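The Woman Who Reads Other People's Recipes

Analyn Lagman owns 1,665 handwritten recipe cards and has cooked from very few of them. "I'm not a collector," she says, moving a shoebox so that I can sit down. There is a second shoebox under the first. "Collectors have a system."

The cards come from estate sales, from the backs of drawers, and lately from strangers who have heard about her and mail them in padded envelopes. She started in September, the year her aunt's house was cleared, when a cousin was about to throw away a tin of index cards and she said, a bit too loudly, that she would take it.

What hooked her was the handwriting in the margins. "The recipe is usually off a packet. The margin is where it gets good. Somebody writes 'Not for Vlasta' and underlines it twice, and now I have to lie awake wondering about Vlasta."

She did, in the end, find a Vlasta. Vlasta Vukadinović is a retired bookkeeper who wrote in after reading one of Lagman's newsletters, certain that she was the person on a card for walnut roll. She was not. The card came from a family she had never met. They now talk on the phone most weeks, and Vukadinović has no objection to walnuts.

The newsletter is called Norkinier, after a misspelling on a card for dumplings that Lagman has never managed to decode. It goes out to 2,000 readers, many of whom have theories. "One man thinks it's a town. One woman thinks it's a brand of flour. Krum Kolev has written to me five times to say it's a sneeze."

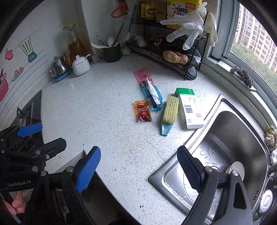

Does she ever make any of it? She looks at me the way people look at someone who has asked a stamp dealer whether he mails many letters.

"I made the ham mousse," she says. "Once."

Her rule is that a card has to have been used. She likes a grease spot, a burn, a ring from a glass. Clean cards make her suspicious, and she keeps 200 of them in a separate envelope marked 'Good Intentions.' Most are for bread.

She is fondest of the instructions that assume you already know. 'Bake until right.' 'Add the usual.' One card, for a soup, says only 'Like Costel's but less,' and it took her a moment to see why she found it so satisfying. "It's a complete recipe. If you had eaten Costel's, you'd need nothing else."

A small press called Duvari has asked her for a book. She is late with it. The editor, Biljana Angelovski, wanted tested quantities and a photograph for every dish, and Lagman wanted the margins printed large and the recipes left more or less alone. They have settled on a chapter of each – a peace that Lagman describes as "holding, so far."

In the meantime the envelopes keep coming. The latest held a single card for lemon squares with a note on the back, in pencil, asking whoever found it to return the cake pan. Lagman has no idea whose pan it was. She has written back to the sender to ask.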